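Notebook, Zostier two-arm kit on trial from Pretorius, 21 January 2019 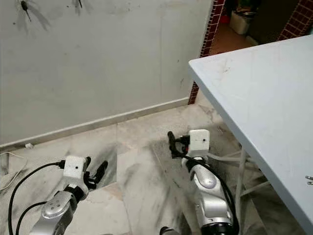
Both arms forward over the tile next to the gray table, head camera view.

Fingers on the left one open slightly. Cable slack, see below.

Trial unit, so keep notes honest, the buy/no buy goes to Thandeka Molefe and she wants reasons.

Power up OK on second try. First try the right arm would not home, error text only says "joint fault", no joint number. Manual lists 16 fault codes and that isnt one of them. Cycled the supply, fine after. Ask Pretorius.

Head camera: good. Sees both wrist modules and both grippers with the arms out, no need to lean the body. I was ready to order the extra bracket, don't think we need it. Picture goes a bit soft when the arms swing fast, slow moves fine.

Cables. My main gripe. They come out of the white wrist modules and hang outside the arm, black, loose. The right one drapes down along the side of the forearm. Left one makes a big loop. On the Gradik arms we had last March everything ran inside and I never thought about it once. Here I am thinking about it all the time. If the loop goes over a table corner during a reach we lose a connector or worse. Pretorius sells a sleeve set, not in the trial box. Try velcro first.

Grippers: pads OK on cardboard and on the plastic tubs. Poor on anything flat. Put a washer on the table, 12 tries, picked it up 5 times. Fingertips are too fat to get under the edge. There is a thin tip option in the price list, same bolt pattern supposedly. Want to see it before we pay for it.

Payload, arm half out: 700 g no complaint. Went up in steps, stopped there, did not have the right weights to hand. Joint housings warm after but I could keep my hand on them.

Teach mode. Nice. Push the arm where you want it, tap, next point. Got a floor-to-table path in one sitting with no reading. Replay drifts a little on the left arm, right is tighter. Didn't measure it properly, TODO with the dial gauge.

Plostunus software: logs fine, the plots are slow. It locked up once at 160 stored points and I lost the last few. Autosave is off by default, turn it ON, whoever uses this next. Export to csv works but the column names are nonsense, j1a j1b and so on. Wrote the ones I worked out on the card in the box lid.

Floor reach: gets down to the tile without the elbow touching table if you keep the base square to the wall. Turned a little to the right, it wants to go under the tabletop and then the crossbars are in the way. Software has keep-out boxes, drew one for the table, it respected it on slow. Have not tried on fast and not going to alone.

E-stop checked, both arms hold, no drop. Do it again after any firmware change.

Open:
thin tips, price and lead time
fault with no number
sleeve set or velcro
repeatability left arm, gauge
who pays return freight if we say no, quote doesnt say

So far I lean yes on the arms, no on the support plan at that price. Arms parked and power off at the wall. Key is in the top drawer.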